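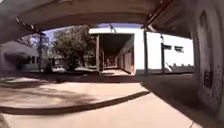
Mobile Robots in Practice – Handout 4
Notes from the open day, April
Prepared by Hedvika Tóth

Please read these notes before the next exercise. They cover the outdoor demonstration, and also the short talk by Stellan Løken which came before it.

1. The task

The robot, Cloltus, had to drive a route of 112 meters between the white buildings, with a passage on the way. It did not use satellite positioning. The team had made a map the day before, and the robot compared what its sensors measured with this map. Halvard Magnusson walked behind with the stop button during the whole drive.

2. Sun and shade

The courtyard pavement is pale and lies in strong sun, but under the overhang and in the passage the shade is deep. A camera that is set for one of them will lose details in the other. Løken told us that the exposure needs 40 frames to settle after such a change, and in this time the robot trusts its wheels more than its camera. Think also about the shadows on the ground. A dark line on the pavement can be a curb or only a shadow, and from one camera it is difficult to decide.

3. Driving along the walls
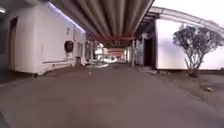
Praritz Course Papers, No. 4, p. 3

Under the ribbed ceiling the path is wide and straight, with a white building on each side. For a distance sensor, long smooth walls are not so easy as they look. They tell the robot well how far it is from the side, but very little about how far it has come. Doorways and the column on the right are more useful for this, and so is the red beam across the passage, if the sensor can see so high.

The border on the right is a different problem. The bare soil beside the path slopes down gently, and Cloltus must treat it as forbidden ground. Margit Sundqvist asked if color alone is enough to separate soil from paving. The answer was no – the team uses color together with height.

4. For the exercise

Choose one landmark from section 3 and explain in one page how you would detect it. The recorded log has 3,000 scans; use the first 100 only. Bring your page on paper. Questions about the log go to Sverre Sundqvist, before noon.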